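Filed under: Design Software, Stress Analysis, Reviews
3 comments | Email this page

Vilance 2 review

Reviewed by Makis Drakos, 18/02/2006

Vilance is a small stress analysis program from Urkis, meant for people who design brackets, arms, levers and other machined or cut parts and who can't justify a full package. Version 2 came out last August. I have used it on paid work since then, mostly for flat parts up to 10 mm thick, and before that I used Prasside for several years. Most of what follows compares the two.

Installation takes one disc and a parallel port dongle. If your machine has no parallel port you have to write to Urkis for the USB version, which took 11 days to reach me. The printed manual is good. It has worked problems at the back with hand calculations beside them, and I went through all of those before trusting the program with anything of my own. The answers agreed closely enough, except for the curved beam, where the mesh needs to be finer than the manual suggests.
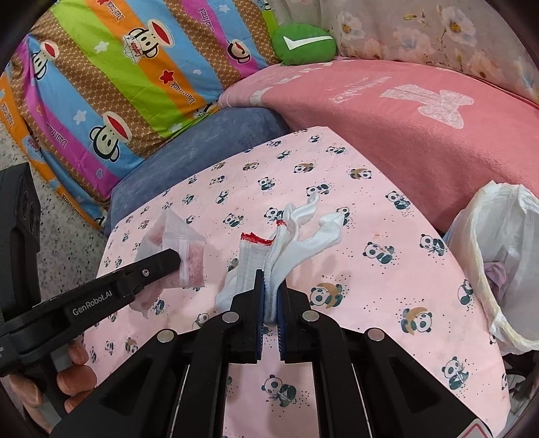 Meshing and loads

You can draw the outline in the program or bring in a DXF. Drawing is slow and I gave up on it. DXF import is reliable provided the outline is closed, and if it isn't, Vilance puts a red cross at the gap. Prasside just refuses the file and leaves you to find the fault.

The automatic mesh is reasonable. It puts small elements round holes and larger ones in the plain areas, and there is a slider for overall size. What I miss is a way of refining one corner by hand. You have to draw a dummy circle round the corner, mesh that, and then tell the program to treat the circle as part of the same body. It works, but it feels like something left over from version 1.

Loads can be put on an edge, a point or a hole. The hole load is the best part of the program. It spreads the force over half the bore as a pin would, so you don't get the silly stress peak that comes from a point load. Supports are more basic. There is fixed, sliding and pinned, and no spring support at all.

Removing material

The new feature in this version is the lightening tool. You mark the regions that must stay, usually the bosses and bolt holes, set a target weight, and the program takes material away from the lightly stressed areas in steps. I tried it first on the Steiner lever, a part I had already designed by hand, and asked for 50 per cent of the original weight. The result was ragged round the edges, as these things always are, but the load paths were plain and they ran almost where I had put my own ribs.
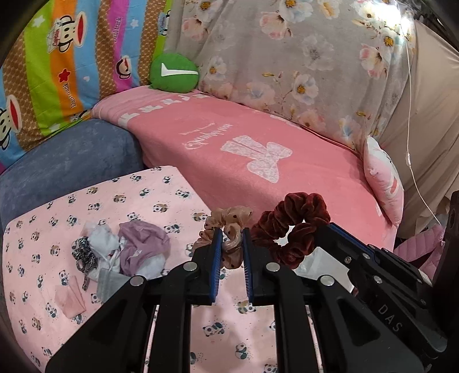 Turning that ragged shape into something a workshop can make is still your job. Vilance will smooth the outline, but it won't suggest straight sides or sensible corner radii, and you will normally redraw the whole thing in CAD and run it again. What you want to end up with is a clean pattern, something like the broad left arm of the black gripper in the picture, with its triangular cut-outs. Put a decent radius in each corner of a triangle like that before the second run, or the stress plot will show you a hot spot that depends mainly on how fine the mesh is.

Speed and stability

An ordinary part solves while you wait. The lightening tool is much slower and I leave it going over lunch. It has crashed on me a few times, always when I changed the colour scale during a run. Save first.

Printing is poor. The legend comes out tiny on A4 - I now take a screen grab and print that.

Verdict

For flat parts I prefer it to Prasside and have moved my work across. For anything properly three-dimensional you need a bigger package. Upgrade from version 1 if you want the lightening tool, otherwise there is little reason to.

Contact us | Copyright 2006 | Back to top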